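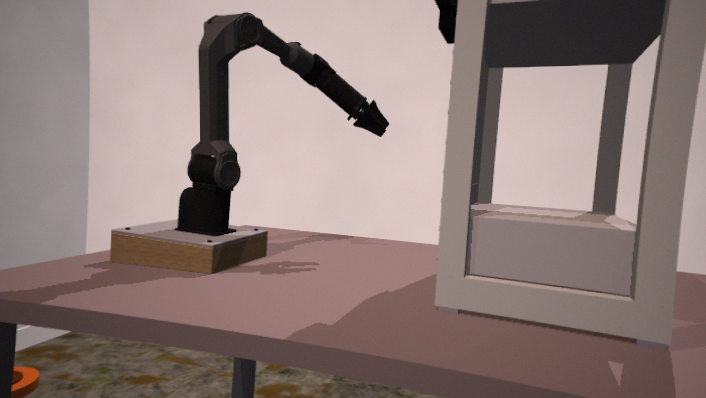

4. Checking the cell in simulation before the first real run

Read this section after you have finished the installation of Skunero (section 3) and before you connect the arm controller to the network. The rules come from the shop practice at Inbridge and they are valid for all cells with a table-mounted arm and a shelf or frame in the reach of the arm.

A program that was not passed through this section must not be loaded on the real arm. This includes small corrections of a program that was already passed.

4.1 Preparing the scene

1. Open Skunero and choose File > New cell. Give the cell the same name that is written on the label of the real table.

2. Load the table model first, then the arm, then the shelf. If you load the shelf before the table, its feet are placed on the floor level and you must move it by hand.

3. Place the mounting block. Measure the real block on all sides and enter the values in the Block tab. Do not take the values from the drawing. The blocks are cut in the workshop and they can differ from the drawing by up to 3 mm.

4. Set the arm base on the mounting plate. The base must sit flat on the plate, with no gap visible when you zoom in fully. Turn the base until the zero mark agrees with the real one.

5. Place the shelf so that its feet touch the table surface. Use Snap to surface. A foot which is sunk into the table will produce false collision messages later.

6. Add each object that stands in the shelf during the work, also when the arm does not handle it. Plain boxes are sufficient. The outer size must be correct, the color and the surface are not important.

Note: Tools and fixtures which hang above the table belong to the scene too. In May we found two cells where the hanging parts were missing from the model, and the arm could reach them both.

4.2 Setting the keep-out zones

1. Open Zones > New and draw one zone for every post of the shelf. One large zone around the complete shelf is not accepted, as the gripper could then never enter the opening.

2. Draw one zone for the underside of the upper compartment. This one is forgotten most often. When the gripper lifts an object inside the shelf, the wrist goes up together with it.

3. Add a margin of 17 mm to every zone. For cells with a soft gripper cover, add the thickness of the cover to this value.

4. Draw a zone for the table surface and exclude from it only the places where the arm must pick or put something.

5. Save the zones with the cell and not with the program. Zones saved with the program are lost when another person loads a new program.

CAUTION: Skunero does not check the cables of the arm. Keep the elbow away from the wall and from the posts also where the software shows no collision.

4.3 Setting the waiting position

The waiting position is the position where the arm stands when it has no task. It must fulfill all of these points:

- The gripper is empty.
- The gripper is outside the shelf opening and clear of the tabletop.
- No joint is nearer than 11 degrees to its limit.
- From this position the arm can go back to the home position in one movement, without passing through any zone.

Store the position under the name WAIT. Other names are not recognized by the Skonelel safety module.

4.4 Running the check

1. Set the speed to the real working speed. A check at reduced speed is useful for watching the movement, but it does not count as passed.

2. Start the program from WAIT and let it run 77 cycles without stopping. Switch on random object placement before you start.

3. If a zone is touched, the run stops and the count goes back to zero. Correct the program, write the correction in the log, and start again.

4. Press the simulated emergency stop at least three times at different moments of the cycle: one time when the gripper is inside the opening, one time when it holds an object, and one time during the return. After each stop the arm must remain in its place until you confirm the restart.

5. Export the report and save it in the folder of the cell.

Note: The shadows in the preview window can have rough, stepped edges. This is only a display setting (View > Shadow quality) and has no influence on the collision check. On slower computers leave it on Low.

4.5 What the check does not replace

A passed check permits you to load the program on the real arm at reduced speed, with one person at the stop button. It does not replace the risk assessment of the cell. The friction of the real table, the weight of the objects and the wear of the gripper fingers are only estimated in the model.

Repeat the full check when the block, the shelf or the gripper was changed, and also when the table was moved. For cells at the Štefanec site, send the new report to the cell office before the first shift that uses the program.

Section last changed: November 3, 2020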